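Brinar Interior Whites
Draler 642 and Ruggiero 679, low sheen and flat

Home > Paint > Interior > Whites and off-whites

We stock two whites from Brinar. The colour card lists a lot more, and we've passed on the rest. Hold most of them up at arm's length under the shop lights and you'd struggle to pick one from its neighbour, whatever the names say.

Draler 642 is the clean one. Very little tint, reads as plain white in most rooms and a touch cold in a south-facing one. Ruggiero 679 has some yellow and grey in it and is the one people mean when they say they want white but don't want it to look like a dentist's. Put it next to white window frames and it can look a bit grubby. Try a sample pot first.

About the "one coat" claim

It's on the front of the tin in big letters. We don't repeat it on our shelf tickets. Dorin Toma did our sample boards and got one-coat coverage over old white and over pale grey. Over a mid blue he needed two, and over a burgundy feature wall he needed primer and two. That's about what you'd expect from any decent white, so buy for two coats and return the unopened tin if you end up lucky. We take back unopened, untinted tins with a receipt.

About "scrubbable"

The low sheen wipes down well enough with a damp cloth and a drop of dish soap. Go at it with a scouring pad and you'll leave a shiny patch, same as on the cheaper stuff. The flat marks if you look at it sideways. Ceilings only, in our view, though the maker is happy to sell it to you for hallways.

All-white spaces

White on every side bounces a lot of light around and makes a small space look bigger. It also makes corners harder to read, and any roller lap or patch of filler will show up when the sun comes in low. If your plaster isn't great, think twice before going the brightest white on everything. 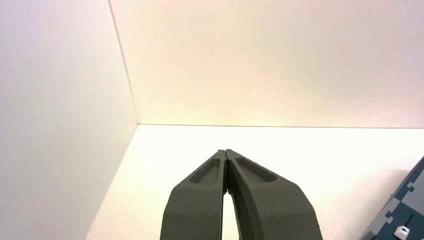
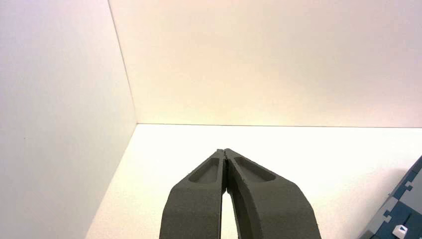 Bright white surroundings, two views.

Screens are no good for choosing a white, ours included. Photos shift with the light and the camera, and no two monitors agree. Come in and borrow a board, and look at it at home at 8 in the morning and again with the lamps on.

Details

Colours: Draler 642, Ruggiero 679
Finishes: low sheen, flat
Base: water-based acrylic
Sizes: sample pot, 1 litre, 4 litre, 9 litre
Clean-up: water
Recoat: tin says two hours. Leave it longer in humid weather.
Tinting: not offered on these two

Do you need the Peltell primer?

Brinar would like you to buy it every time. On sound, previously painted walls we'd skip it and spend the money on a better roller sleeve. On bare plasterboard, water stains, or anything glossy, yes, use a primer. It doesn't have to be theirs.

Customer comments

"Used the 642 in the laundry. Good paint, dearer than it should be. Smell was gone by the next day, which I didn't believe when I read it on the label." Bogdan Stanciu

"Colour nice, lid is a shocker to get off."

Delivery and pick-up

Sample pots and 1 litre tins go by post. The larger sizes are pick-up or local delivery only, no deliveries on a Sunday. If you're topping up a job, bring the batch number off your old tin and we'll match it where we can, or box the two together in a bucket before you start the wall.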